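Scoring a manipulation policy so that the number means something
Evaluation notes, part 2. Maintained by Mimoza Milošević

Every second paper I get asked to review has a bar chart with a tall bar on the right, and the tall bar is the authors' method. I have made a few of those charts myself. This page covers how we run a kitchen evaluation at Plustance now, after I went back through our old trials and stopped believing them. You will need a trained policy, a baseline you haven't crippled, a toy kitchen, and a person who doesn't care which one wins.

The task used throughout is the orange pot and its glass lid on the toy stove. 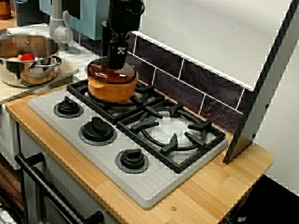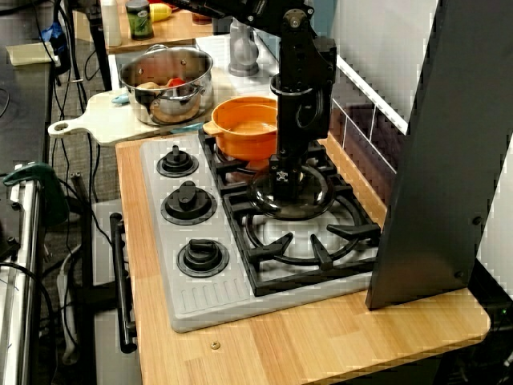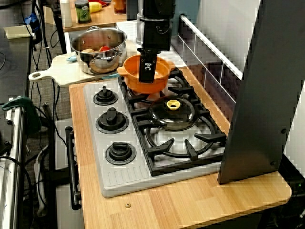
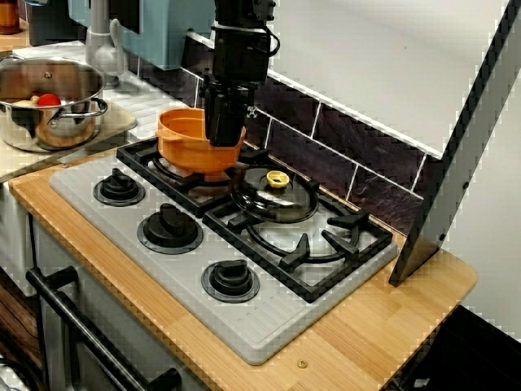

Step 1. Write the success rule before you run anything

"Moves the lid" is a goal. A rule says what the scorer has to see at the end of the episode. Ours reads: lid fully off the pot, at rest on the stove, gripper open and clear of it. If the lid slides off the stove and ends up on the counter, that is a failure, however nice the grasp was.

Put the rule in a text file, commit it, and don't touch it until the whole batch is scored. If you find a case it doesn't cover, write the case down and score it as a failure. You will feel this is unfair to your method. It is equally unfair to the baseline.

Step 2. Fix the starting positions

Our old protocol said "vary the pot position slightly." Two people ran it, and you could tell from the logs which one had built the policy, so now we use a printed list of 12 starting layouts. Each gives the burner, the direction the pot handle points, and where the lid starts. Before each trial the operator overlays the live camera view on a saved reference still and nudges objects until they line up.

Leave the distractors alone. The steel pot and the toy vegetables stay put unless the layout says to move them. Gönül Yazıcı ran a small check in September where she only took the vegetables out, and one of our checkpoints started reaching for the wrong pot. I wouldn't build a theory on it, but it did cure us of tidying up between runs.

Step 3. Shuffle the policies

Running all of A and then all of B is the most common mistake I see. Lighting drifts through the afternoon, grippers warm up, and somebody bumps the camera. Run both policies on layout 1, then both on layout 2, with a coin flip for which goes first. The launcher script should hide the name from the operator. If your checkpoints take long enough to load that people can guess, pad the shorter one.

With five repeats per layout you get 60 episodes per policy. Yes, that's slow.

Step 4. Score from video, twice

The operator should not score. Two other people watch the recordings and apply the rule from step 1 without talking to each other. Sylvain Fleury and Odette Roussel do ours. Where they disagree, report the disagreement. Please don't settle it over coffee and then print a clean number.

Log the stage where each failed episode went wrong:

no contact
contact, no grasp
grasp lost in transit
released in the wrong place
timeout

A single success rate lumps all of these together. In our last round the two policies finished close enough overall that I'd call it a tie, but one mostly missed the knob and the other mostly dropped the lid. Those need different fixes.

Step 5. Report it without makeup

Give raw counts next to every percentage. Give an interval. If the intervals overlap heavily, say the comparison is undecided and resist the word "outperforms." Bastien Aubert's first draft of the Carnach report claimed a gain that came down to two episodes, and both were ones the scorers had split on.

Also report the runs you threw away. We allow a discard for a hardware fault only, logged by the operator before the episode is scored. Up to 13 in a batch has been normal for us. If I see zero in somebody's paper I assume they weren't written down.

What this doesn't tell you

A good score here means the policy handles this pot, this lid and this stove, from these layouts. It says very little about other kitchens. I've read claims of "general household manipulation" resting on a setup no bigger than ours, and I don't accept them from us either.

The layout list and the scoring sheet are in the Callwood folder. The launcher script still has a bug where the coin flip repeats if you restart mid-batch, so check the seed.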